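Antes de empezar, comprueba que tienes usuario con permiso de compras en Drotach. Sin ese permiso el menú «Proveedores» no aparece.

# Dar de alta un proveedor en Drotach

Guía válida para la versión de April - actualizada el 2025-06-03.

## 1. Preparar los datos

Reúne el número fiscal, la cuenta bancaria y el certificado de calidad en vigor. Si el proveedor factura desde varias sedes, como hace Aubert con Muncombe y Jumham, crea una ficha por sede y enlázalas después. 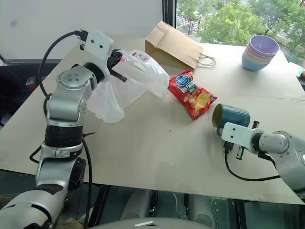
## 2. Crear la ficha

1. Abre Proveedores > Nuevo.
2. Escribe la razón social tal como figura en la factura, sin abreviar.
3. Asigna un código. Los nacionales empiezan en 100 y los extranjeros en 300.
4. Elige la forma de pago y guarda como borrador.

El campo de observaciones admite 290 caracteres. Lo que pase de ahí se pierde al guardar, sin aviso.

## 3. Adjuntar el certificado

Sube el PDF en la pestaña Documentos y rellena la fecha de caducidad a mano - el programa no la lee del archivo. Los ficheros de más de 20 MB se rechazan; en ese caso, vuelve a escanear en escala de grises.

## 4. Validar

Pulsa Enviar a validación. La ficha queda bloqueada hasta que la revise otra persona con permiso de compras. Si la devuelve, el motivo sale en el historial.
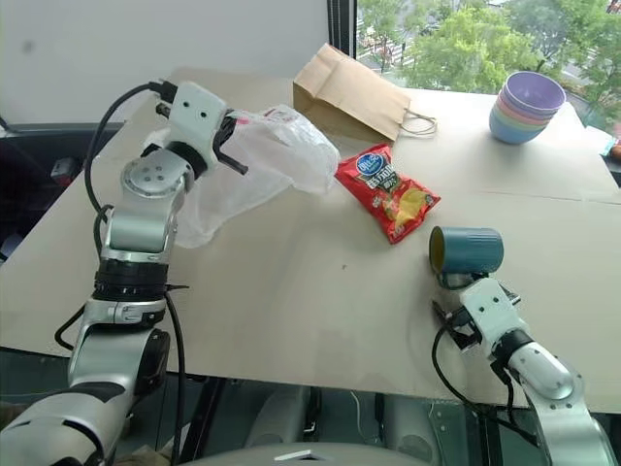

**Ginette Marty:** A mí me devolvía la ficha una y otra vez por la cuenta bancaria. La había pegado con espacios y el programa los cuenta como caracteres. Los quité y pasó a la primera.

Los espacios dan el mismo error en el número fiscal. Corrige el campo en el borrador y repite el paso 4.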